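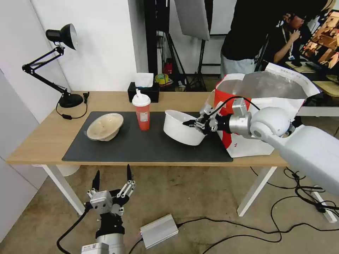 Does anyone know a mill that will dye knit fabric to match in small lots?
Samton will, if you order greige goods from them at the same time, and their minimum is 800 yards per color.

Last updated: June
4 min read
Search the list archive Search terms Go

Hi all,

I'm answering the question at the top since it came in twice while I was away from my desk, and then I want to get to the longer one about shade matching between lots, quoted below. I've been on both sides of that problem (I cut and sew now, but I spent 9 years in a dye house office) so I have opinions!

> We make plain cotton jersey tees and a ribbed tank, both in the same
> navy. The jersey comes from Istley and the rib comes from Mamani. Our
> last order of rib looked fine on the roll, but once we sewed the neck
> bands on, they looked a little purple next to the body. Mamani says
> the lot is within tolerance. Istley says theirs is too. Our customer
> doesn't care about tolerance and wants to send back 800 shirts. How do
> the rest of you handle this? Is it even possible to buy the body and
> the rib from separate mills?

It's possible, and plenty of us do it, but navy is about the meanest color you could have picked. Black forgives you a bit and white is its own kind of headache, but a dark blue will swing red or green on you with hardly any change in the recipe. And rib always looks deeper than flat jersey anyway, even out of the same bath, because of how the light falls into the channels. So part of what you're seeing may be there no matter who dyes it.

Both mills can be telling you the truth, too. Suppose the jersey is at the green end of what's allowed and the rib is at the red end. Each one passes against the standard, and then you stitch them side by side and they look awful together. I fought this for a whole season with a gray before I figured out what was going on. What I do now is send the rib mill a cutting of the jersey lot I've already received, at least as big as a sheet of paper, and I write on the order that the rib gets matched to that cutting and the color card doesn't count. Mamani has done this for me on two colors. They add a lab dip, so plan on 13 extra days, and they'll want you to sign off on the dip before they run anything.

Ask what light they're checking under while you're at it. My shop has store lighting, or as close as I could get it, plus a window that faces north, and I look under both. If the rib matches in one and goes purple in the other, the two mills are using different dyes to get to the same blue, and no amount of going back and forth on the strength will fix it. You'd have to ask one of them to change the recipe. Istley was nice about telling me which dye family they use. Mamani took some nagging.

Wash a piece as well, please. I sew a scrap of rib to a scrap of jersey, run it through 2 warm washes with a tumble dry, and compare it to one I kept in the drawer. Sometimes they drift closer together and sometimes they don't, and I'd much rather find out on a scrap.

About the 800 shirts. I wouldn't take them all back without seeing a few. Ask for the worst ones and the best ones and put them in daylight. When this happened to me, one roll of rib was most of the trouble, and we'd mixed it in with the others at cutting. We keep roll numbers on the bundle tickets now (a pain for the first month, and then you stop noticing). If yours do turn out to be all from one roll, you've got a much better argument with the mill, whatever their tolerance says.

The other way out is to buy both fabrics from one place and have them dyed together. Samton knits a 2x2 rib as well as jersey, and they'll put both in the same dye lot if the fiber is the same. I haven't loved their jersey as much as Istley's, it's a touch drier in the hand and it curls more at the edge, but my neck bands match. You'd be trading one thing for another there.

Somebody off list also asked me whether the Skenance shade cards are worth buying. I have the cotton set and I use it for talking to customers, mostly over the phone when we each have one open. I wouldn't dye to it. Mine has faded on the pages I use most.

If you do get a cutting matched, tell us how it came out, and which navy you ended up with. I'm about to reorder mine and I'm a little nervous about it myself.

Back to the cutting table for me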